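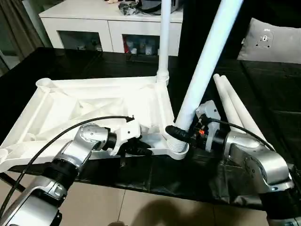
A feira de móveis em kit abre às nove, o que na prática quer dizer que às nove e vinte ainda há um senhor à procura da chave do pavilhão. Entrámos com o crachá trocado (o meu dizia Mawar Yusof, e a Mawar passou a manhã a responder pelo meu nome com uma dignidade que eu não tive) e fomos direitos ao stand da Garrido, onde prometiam café. Havia café. Era morno e custava 2 euros.

A Garrido mostrava uma estante que se monta sem parafusos, ideia que eu apoiaria com mais convicção se o demonstrador não tivesse pedido ajuda a um colega a meio da segunda prateleira. O folheto fala em 25 minutos. Cronometrei 51, incluindo a pausa em que ambos leram as instruções em silêncio, virados para lados opostos.

Na Hilora a conversa era outra: roupeiros. Uma senhora muito simpática explicou-me a diferença entre o branco-neve e o branco-algodão, pôs-me as duas amostras na mão e perguntou qual preferia. Escolhi a da esquerda. Eram ambas branco-algodão, a outra tinha ficado no hotel.

Depois do almoço (rissóis, fila comprida, guardanapos esgotados) assistimos à palestra da Cilix sobre embalagem. Contra todas as expectativas, foi o melhor do dia. O orador trouxe um saquinho de ferragens e falou dele com ternura durante meia hora: porque é que as cavilhas devem vir à parte, porque é que os desenhos do manual nunca mostram o lado de trás da peça, porque é que sobra sempre uma anilha. Esta última ficou sem resposta, mas houve palmas.

O pavilhão do fundo era quase todo da Ekance, que vende mesas de apoio e anunciava descontos de até 2000 euros para lojistas. Não sou lojista. Ainda assim trouxe três catálogos, uma fita métrica de papel e um saco de pano onde não cabem os catálogos.

Em junho há nova edição. A Mawar já se inscreveu, com o nome dela.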